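Finard Sink Cell – Simulation Package
Product page / Known faults

The Finard Sink Cell is a simulated kitchen workcell for testing single-arm control policies at a sink and faucet. It loads in Skekolgate and runs without extra plugins.

Service notice: lever overtravel fault

Affected: all packages shipped before the September build.

In 40 of 300 lever trials, the arm kept driving after the faucet lever reached its joint limit. The limit was set in the faucet model but was not passed to the contact solver. Commanded force rose past the 200 N cutoff and the stop signal was ignored until the episode timed out.

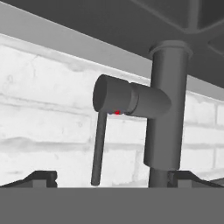 The fault does not damage anything in simulation. On hardware the same command stream can break a lever or injure a person standing at the counter. Do not transfer policies trained on affected builds.

Workaround: set lever_stop to hard and reduce the control step to 40 ms. The Zusta force monitor must stay enabled – disabling it hides the fault from the log. 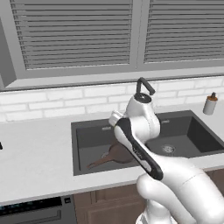

Sink Cell, arm over basin, ladle in the sink.

Fixed in the September build. Policies trained earlier need to be retrained, including those using the Tạ controller. Send logs from repeat faults to Socorro Sotelo, simulation support, with the scene file and the random seed attached.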